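Lighting a big metal-roof room without it feeling like a parking garage?
Workshop and Shared Spaces > Lighting and Electrical
Page 1 of 2

riaan_d
Hi all, Riaan Dlamini here, long time reader. Our group took over the ground floor of a building on Stamitz Road in May and I've been put in charge of the lights, mainly because I complained about them first. White corrugated ceiling, steel beams, light gray floor, fluorescents the whole way back. It's bright enough at the front and then it kind of dies toward the rear wall.

We do all sorts in there, lots of tables, people on their feet most of the day. By 4 pm half of us have a headache. The landlord will let us swap fixtures but won't let us drill the beams. Budget is 2489 all in, and I'd love to keep some of that for a second fan.

So do I put LED tubes in the old fixtures, or rip them out and start over?

shopcat_zodwa
Start over. I did the tube swap at my old place and regretted it inside of a month. Half the ballasts were dying anyway and I spent every other evening up a ladder figuring out which ones. New LED strips hang off chain, they weigh nothing, and you can clamp to the beam flange so there's no drilling at all.

jolla_fan
I'm going to disagree with Zodwa here. If the fixtures are sound you can bypass the ballast and run direct-wire tubes for a fraction of the money. I did 20 of them at our place and they've been fine. Get an electrician to do the bypass, put the sticker on the fixture so the next person doesn't stick a fluorescent tube in there, done.

shopcat_zodwa
Fine for you! But his problem is the back of the room is dark, and new tubes in the same spots leave you with the same gaps. He needs more fixtures back there whichever way he goes.

riaan_d
That's kind of what I was afraid of. The spacing is weird, whoever put them in seems to have started at the street end and run out of enthusiasm.

nabila.t
Before you buy anything, what color are the tubes now? We had the really blue ones in our sewing room and switching to 4000K did more for the headaches than the brightness did. Everybody looked less dead, too. Also check for flicker -- old magnetic ballasts are awful for it and some people are way more sensitive than others.

riaan_d
No idea on the color, I'll go up and read the end of a tube tomorrow. White-ish? A bit mean?

nabila.t
"A bit mean" is 6500K, I'd put money on it.

fchauke
Could you post a view down the length of the room? Hard to say anything useful about spacing without seeing the beams and where the stairs come in.

riaan_d
Sure. Stairs and the mezzanine are on the left, fan is up top. The curve isn't real, the beams are straight, it's a very wide lens.
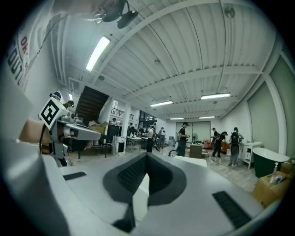

fchauke
Question back at you while I think about it: what do I need to measure before I order fixtures for a room like this?

riaan_d
Ceiling height at the lowest beam, the distance from beam to beam, and how far the last table sits from the rear wall. Those are what the guy at the Irnmont counter asked me for, anyway, and I only had one of them.

fchauke
Ha, ok, go get the other two. My instinct is to run the rows lengthwise and put an extra pair near the back. I'd also put something separate on the stairs. Dark wood treads soak up light like crazy, and I missed a step on a set just like that once. Never again.

jolla_fan
Agree on the stairs. Still think he should keep the old fixtures and just add to them.

achilleas_L
Electrician here (the retired kind). You're both half right. Get one fixture opened up. If the sockets are cracked or brown, replace the lot. If they're clean, bypass them and spend the savings on new ones at the back. And keep the fan and the lights on separate switches, please, I've seen that done wrong so many times.

riaan_d
I like that. Quote I have for full replacement is 1420 before labor, so if the sockets are ok I might get my second fan after all.

shopcat_zodwa
They'll be brown.

riaan_d
Going up the ladder in the morning. Will report back with tube color and sockets.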